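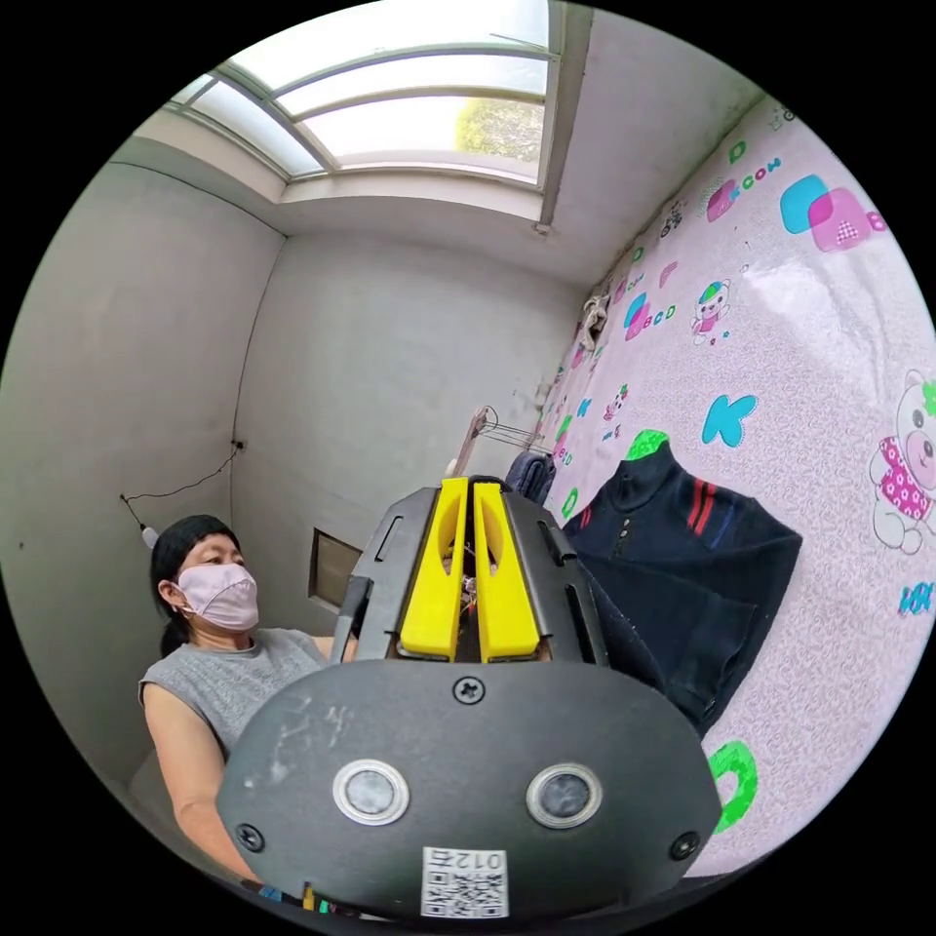 A scuffed black housing with a small label marked 012.

Who Gets to Own a Parking Lot Party?

Clellodbridge wants to sell its tailgate back to the people who started it

The gravel lot on the east side of Abernathy Field has never been much to look at. It floods near the gate, the slope is wrong for a folding table, and by the fourth quarter it smells like lighter fluid and onions. People have been cooking on it since the stadium opened in 1964, and until last season the whole arrangement cost whatever you paid to park.

Now it's called the Rutenano Fan Village, and it has a brochure.

I have read the brochure more times than is healthy. It promises an "elevated game day." It promises "curated local flavor," by which it seems to mean a food truck that sells sliders. The word "community" shows up on every page, including the one with the refund policy, where you learn there are no refunds. A season spot costs 400 dollars and comes with a painted rectangle, a lanyard and the use of a hand-washing station. Charcoal is out. Propane is allowed if the tank has been inspected at a table near the entrance, which opens at 9 a.m. and has a line by 9:05.

The old price was 14 dollars a game at the gate. Multiply that across a home schedule and you come out well short of what the Village charges, and that's before you buy ice.

The team says the change was about safety and access. I'm willing to believe the first part. Anyone who stood in that lot for a late September game has seen a grill go over, and there was real trouble getting an ambulance cart through the back rows a couple of years ago. Wider lanes were a good idea. You could have them for the cost of some paint and two people in vests.

Access is harder to swallow. The new layout has 203 spaces. The old one had no layout, so it's impossible to say how many cars it held, but it was more than that, and the overflow has to go somewhere. Mostly it goes to the side streets, where the neighbors have started putting out trash cans to save the curb, or to the bus depot, where you can park but can't so much as open a lawn chair.

Then there's the app. To claim your rectangle you check in through Grultora, a booking service that also handles the team's concessions. It wants your phone number, your birthday and your favorite player. On opening day it went down half an hour before the lot opened, and the staff at the gate waved everyone in by hand. That was the fastest the line moved all season.
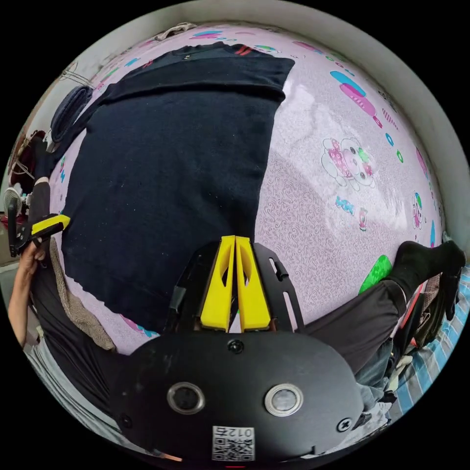 The argument I keep hearing from people who like the Village is that it's cleaner, and that families feel better about it. Some do. There's a roped-off area for kids to throw a ball, and the restrooms are a real improvement on what came before. I talked to parents who were happy to pay for exactly that, and I don't think they're fools. They wanted a bathroom with a door that locks.

What I can't find is anybody who asked for the rest of it. The regulars in the old southeast corner ran a potluck for years, chili in the cold months and whatever was on sale in the warm ones, and if you wandered over with an empty bowl you got fed. Village rules say food may be shared only within your own party. I asked the team whether that was enforced. The answer was that staff use "common sense," which tells you it's a rule they'd like to have handy.

The southeast corner has moved. Half of them now set up in a church lot eight blocks away with a radio and walk over at kickoff. A few have quit going in at all. They eat, listen to the first half, pack up and watch the rest at home, and one told me his knees had been asking for this arrangement for a while.

The team calls the first year a success and points out that the Village sold out. So it did. It also sold out a lot that had always been full, at a much higher price, in a season when the team was winning. I'd like to see the same numbers after a 4 and 12 year, with sleet coming in sideways and the slider truck parked at somebody else's stadium.

Renewals go out in the spring. Holders get first pick of their rectangle, and the brochure for next year mentions a "premium shade row" along the fence. There are no trees on that fence. I walked down and checked.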